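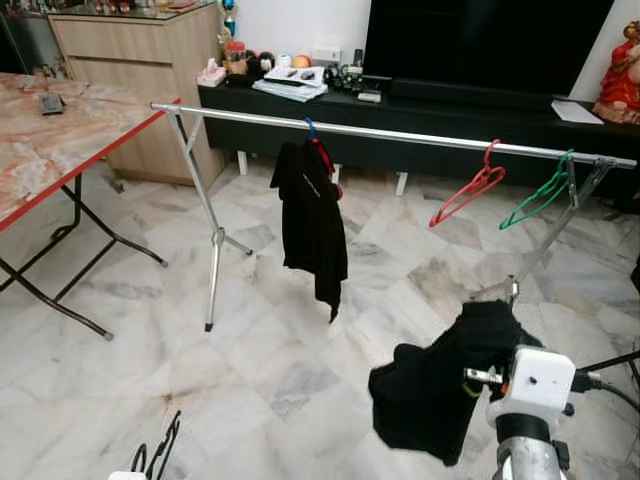 Service Robotics, Unit 6: Household chores. Can the machine do it yet?
Handout for the second half of the course. Please read before the lab.

1. What we mean by "can do"

In this course we say a robot can do a chore when three conditions are met. It works in a home which was not prepared for it. It works with the objects that are already there. A person does not need to finish the job afterward. Many films on the internet meet one of these conditions, sometimes two.

2. Why laundry is a hard chore

A cup has the same shape before and after you lift it. A shirt has not. When the robot takes a shirt at one point, the rest falls in a way that is difficult to predict, and the camera sees only the outer folds. Black cloth is worse, for the folds give little contrast and the depth sensor often returns holes.

Putting clothes on hangers adds a second problem. The hanger is thin, it is stiff, and it swings on the bar when touched. The robot must find the neck opening, hold it open, and bring one shoulder of the hanger inside without pulling the other side off. People do this with two hands and mostly by touch.

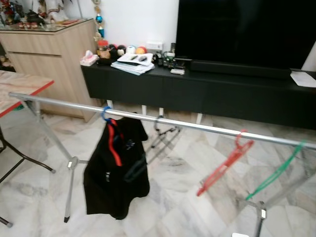
Fig. 6.1. Drying rack with a black garment and hangers in a living room.

Look at the background in Fig. 6.1 as well as the rack. The test rooms in older papers had a gray wall and one table. In a living room the segmentation must separate a thin metal bar from a TV console and many small objects behind it. The bar is also not level in the camera view, so a planner which assumes a horizontal line will place the hook too high or too low.

3. The Marwat trial

The Marwat trial is our main case for this unit. The task was to hang one garment from a pile, starting with an empty hanger. The Clesari controller was used in all runs.

Runs started: 149
Garment lifted from the pile: 112
Of these, garment held at a useful point (neck or shoulder): 106
Garment on the hanger and hanger on the bar: 40

Please notice where the loss is. Lifting and choosing the point are not solved, but they are in fair condition. Between the useful grasp and the finished hanging, 66 runs are lost. The report gives two main reasons: the second shoulder slipped off, or the hook was pushed against the bar and the hanger turned away.

A run was stopped after six minutes. Students ask each year if this limit is fair. My opinion is that it is generous. A person needs less than 20 seconds.

4. The other approach: change the home

Skerno went a different way and sells a rail with fixed slots, so the hanger cannot swing. The success is much better, but our first condition from section 1 is not met. Keep this in mind when you compare numbers in the essay.

5. Where we stand

Wiping a flat table: yes, with supervision.
Picking up objects from the floor: often, if they are rigid.
Hanging clothes: sometimes, slowly.
Folding clothes: towels yes, shirts depends on the shirt.
Changing a bed cover: no.

6. For the lab

Bring the Pimmont log viewer already installed. Each group receives five failed runs and must mark the moment when the failure became certain, which is usually earlier than the moment when the cloth falls. Write one page. The essay topic list is given out in July.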